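Textiles and Everyday Life
Session 6 handout: Cotton, indigo and the story of denim
23/11/2022

Welcome back! Last time we finished wool, and today we get to my favorite cloth of the whole course. Please bring something made of denim to the next session if you own it, the older the better. Faded knees are very welcome.

What makes denim denim

Denim is a twill. In a plain weave each crosswise thread (the weft) goes over one lengthwise thread (the warp) and under the next, like a basket. In a twill the weft passes under two or three warp threads at a time, and each row shifts over by one. That little shift gives you the slanting lines you can see if you hold your jeans close to your face – go on, try it!

In classic denim the warp is dyed blue and the weft is left white or pale. Because of the way twill is built, most of the warp ends up on the outside, so the cloth is blue on one side and much lighter on the other. Roll up a cuff and there it is.

Why it fades so well

Indigo is a strange and wonderful dye. It does not dissolve in plain water, so the dyer has to change it chemically first. In the vat the liquid looks yellow-green. The yarn goes in, comes out greenish, and turns blue as the air gets to it. I have watched this many times and I still get excited.

The yarn is dipped quickly and then dipped again, and the color builds up in layers near the surface while the core of each thread stays white. Rope dyeing works this way. When the cloth rubs against a chair, a wallet or another part of itself, the outer layer wears off and the white starts to show. Seams, hems and pocket edges go first.
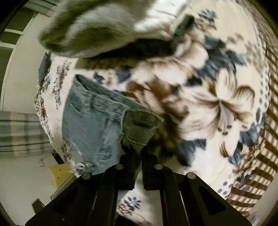 Makers learned to speed this up. Stone washing tumbles the finished garment with pumice, enzyme washing uses proteins that nibble at the cotton surface, and bleach takes the color down further still. Each one leaves its own kind of mark, and with practice you can often make a good guess at which was used (look hard at the stitching, where the cloth puckers).

Weight

Denim is sold by weight, in ounces per square yard. A 10 ounce cloth is comfortable for summer and easy on a home sewing machine. To change ounces per square yard into grams per square meter, multiply by 33.9. Our two class samples are:

Kavine, 198 grams per square meter, soft, shirt weight
Bodnár, 504 grams per square meter, very stiff, stands up by itself!

Handle both before you read the labels on the back. Most people guess the Kavine correctly as a light cloth and still guess too low for the Bodnár.

For next time

Read the Brerkema chapter on twill weaves, but skip the part on loom repair. Then work out the weight of the Kavine sample in ounces per square yard and write one paragraph, 300 words at most, on where your own denim has faded and what rubbed against it. Drawings are fine too – pencil, please, so I can copy them.

In January we move on to linen.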